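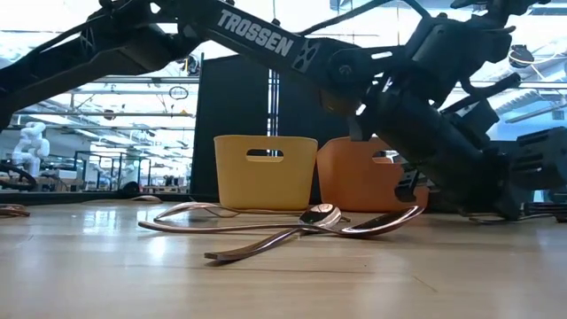 Photo: Abelardo Espinoza / Dovimard workshop

Filed under: Shop Notes > Materials > Drying and Moisture
Last updated: Monday, end of day
Print this page | E-mail this page

Entry 18/07/2022. Drying oven, ash blanks

Continuing from the Friday entry. Question is still why the oven-dry weights on the ash offcuts won't settle. Dumisani thinks the oven. I thought the balance until this morning and now think it is partly both.

Oven: Dasley bench unit, the older one with the replaced door gasket. Setpoint 99 C, fan on, vent at half. Thermocouple on the middle shelf reads 97 once it has leveled off. Lower shelf is cooler and swings more when the heater cycles. Upper shelf not measured, the spare probe has a broken lead. Middle shelf only from now on. The lower shelf results from last week should be marked doubtful in the sheet but left in.

Method as run today. Offcuts cut from the clear end of each board, well back from the end grain. Fuzz knocked off with a block, number written in pencil on the face. Weighed straight after cutting, then into the oven on the wire rack with gaps between them. Pulled, cooled in the desiccator with the lid greased, weighed again, returned. Repeat until two readings in a row agree to the last digit but one. Moisture content is the weight lost over the dry weight, NOT over the wet weight. The old Molefe sheet divides by wet weight, so its numbers run low and can't be compared with ours. Abelardo is going to redo the column.

Balance: drifting upward with the window open. Closed the window, moved it off the bench that shares legs with the planer, let it warm up again. Check weight now repeats. Before the move it did not. Any weighing done before lunch is suspect and I have put a line through those.

Cooling step matters more than I had assumed. A piece weighed warm reads light, from the air rising off it, and the reading climbs as it sits. A piece left out on the bench to cool picks up water from the room and reads heavy. Desiccator only. The gel was pale pink when I opened it, so it had not been doing much. Regenerated in the small oven, blue again by mid afternoon. This alone could explain most of Friday.

Sample 31 is odd. Lost weight normally, then kept losing after the others had stopped. Slight smell on opening the door and a darker patch near one corner. Possibly a pitch or glue smear from the saw table. If something other than water is coming off, then the oven method overstates the moisture. Cut a replacement from the same board, further in, and keep 31 in a bag.

Pin meter readings taken on the same boards for comparison. The meter agrees well with the oven on the drier boards and reads high on the wetter ones. Species setting was on oak. Changed to ash and repeated, gap is smaller but still there. Pins were pushed in across the grain on some boards and along it on others, depending on who was doing it. Along the grain from here on, please.

The stack itself: stickers are lined up properly except at the far end where one has slipped, so the top board is carrying a bow. Reset it and put the weights back. End sealer has cracked on 2 of the boards. Recoated with the Nasus wax, which goes on thick and needs stirring.

To do
- new lead for the spare probe, then map the upper shelf
- replacement for 31 through the full cycle
- Abelardo: Molefe sheet, dry-weight basis
- ask Dumisani where the gasket came from, the lower corner looks flattened
- repeat the balance check with the planer running

No boards to be released to the bench until the repeat set agrees.

Print this page | E-mail this page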